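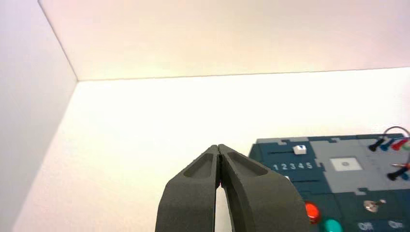 Dramano Practice Cell

The Dramano Practice Cell is a rental package for people who want to teach a robot arm to do small, fiddly handwork. It's put out by Edley, a little outfit that mostly sells tabletop automation parts, and it comes as a white enclosure, a task board, a pair of gripper fingers and a wrist camera. You bring your own arm. I keep up most of the hardware pages on this wiki and I've had a Practice Cell on my bench since before the second price change, so this entry leans pretty heavily on my own time with it. If yours behaves differently, please add a note on the talk page!

Background

Edley started with just the board. Sang-wook Yook drew up the first version for a class he was teaching, and the story I got from him by email is that students kept wandering off with the loose parts, so he began fastening everything to one base. The enclosure came later, when Juwita Lubis joined and pointed out (correctly, if you've ever tried to run a camera next to a window) that the same board looked like a different board every hour of the day. The package went on offer under the Dramano name on Feb 13, 2020. An earlier bare-board edition, called Feline, is still around secondhand. Feline boards fit the same mounting holes but the enclosure panels don't line up with them very well, and I wouldn't buy one to save money.

What's on the board

The base is a dark teal-blue, with lighter gray trim along the top that has a jigsaw sort of outline. A lot of the board is given over to things you poke, push or drag:

The slider. A small white knob rides in a thin dark groove, with 12345 printed in white just underneath. The usual job is "put the knob at 3," and it sounds like nothing until you try it with a gripper. The knob is small and the fingers are not.

The pushbuttons. One red, one teal-green, both shiny and set close together. Easiest thing on the board, and where I'd start anybody.

The toggle. A small silver switch on a metal plate, with Off and On printed below it. I find it needs a sideways nudge with the flat of one finger. Pinching it is asking for trouble.

The plugs. Black, blue, red and green, standing up at an angle along the top edge. These are the hard part, partly because a cable tends to loop up right where you want to come in from.

The probe. Black, with a dark handle, over on the right-hand side. Picking it up is fine. Putting it back is its own little adventure, and Zulkifli Jugah's notes (linked from the talk page) cover that better than I can.

There's also a light gray panel with stepped edges and a pale square pad on it that has a dot in the middle. I use the dot as an aiming mark when I'm checking that the camera and the arm agree with each other.

Fingers

The fingers are dark gray with a slightly rough matte finish, and each one has a long sunken slot near the tip with a raised rim. The slots take a stick-on rubber insert, sold separately as part 2045. I ran without inserts for months and managed okay on buttons and switches. For the plugs I'd get them. The matte finish is a bigger deal than it sounds, by the way, and my old shiny fingers used to throw glare right into the picture.

They're broad fingers, though, and that's my main gripe. From the wrist camera they hide a good chunk of whatever you're about to touch, and when they're closed you're peeking at the floor through a skinny gap. On the button side of the board the right finger can cover printing you'd like to read. Edley says a slimmer pair is coming. They've been saying so since April.

Enclosure and lighting

Plain white walls, plain white floor, and it's bright in there. The back wall of mine comes out faintly pinkish on camera, and Tirta Ginting's does the same thing, so I think it's the lamp and not the panels. It hasn't hurt anything I've done. If you're matching colors closely you may want to fix your white balance by hand and leave it alone after that.

The floor is so even that some depth cameras struggle with it. A few users put down a patterned mat, and that works, but then your recordings won't match the ones in the shared set.

Rental terms

The package rents for 1000 dollars a season, with shipping on top. There's a deposit, which I got back without any fuss when I swapped my first unit. You can buy the board outright but not the enclosure. Replacement plugs come in a bag of 11 and they don't sort them by color, so order early if you're particular about which one you break.

Support is by email. Ningsih Wuisan handles most of it and she's quick, and she'll send you the drawing files for the mounting plate if you ask nicely (they aren't on the site). The printed manual is thin. Page 2 has the wiring for the toggle, and I'd copy it and tape it up near the bench.

Compared with the Harahap tray

The other thing people ask me about is the Harahap tray, a flat plastic tray with swappable inserts. It's cheaper and lighter and you can carry it on a bus, which I have done. The inserts click out when an arm leans on them, though, and I spent more time pushing them back in than running anything. For a classroom doing short visits I'd still pick the tray. For steady practice on one bench I'd go with the Dramano, wide fingers and all.

Known problems

The slider groove collects dust and the knob gets stiff at the low end. A dry brush fixes it. Don't oil it, I did and regretted it.

The cables take a set if you leave them plugged in the same way over a long break, and then they spring up in new places. Re-record your start poses afterward.

Early manuals list the toggle positions backward. Go by what's printed on the board.

See also

Feline board
Harahap tray
Gripper inserts, stick-on
Wrist cameras, mounting and cable routing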